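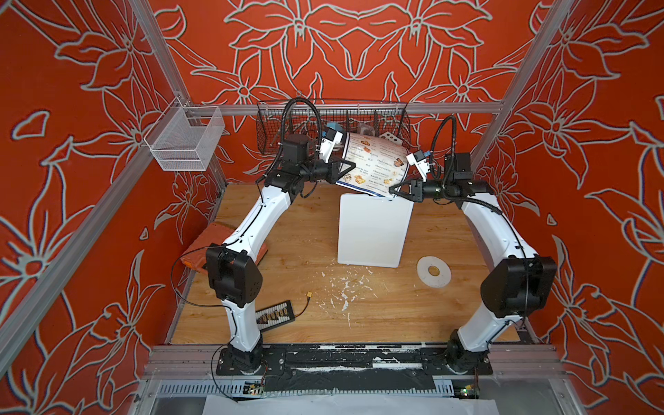 How Paper Gets a Plastic Coat

Paper is made of tiny plant fibers pressed into a flat sheet. Between the fibers are small gaps. Water moves into these gaps, and the fibers swell and let go of each other. A wet sheet tears easily for this reason.

Laminating means joining thin layers into one. To laminate a printed sheet, a worker places it between 2 sheets of clear plastic film. Each film has a hard outer layer and a soft inner layer. The inner layer is a kind of glue that is solid when cool.

The films and paper pass between hot rollers. The glue melts and the rollers press it against the paper. As it cools, it becomes solid again. The plastic must be wider than the paper so that the films can also stick to each other along the edges. This strip is called the seal. If it is cut off, water can get in from the side.

A laminated sheet bends in a smooth curve. It is stiffer than plain paper, and a sharp fold can leave a white line in the plastic.

Restaurant menus, maps and classroom charts are often laminated. Spilled juice stays on the surface and can be wiped away.

Laminated paper is hard to recycle, as the layers do not come apart easily. Check the local rules before putting it in the paper bin.

Words to know
Fiber: a very thin thread.
Film: a thin, flat sheet of plastic.
Seal: a closed edge that keeps water out.

Text by Karine Campbell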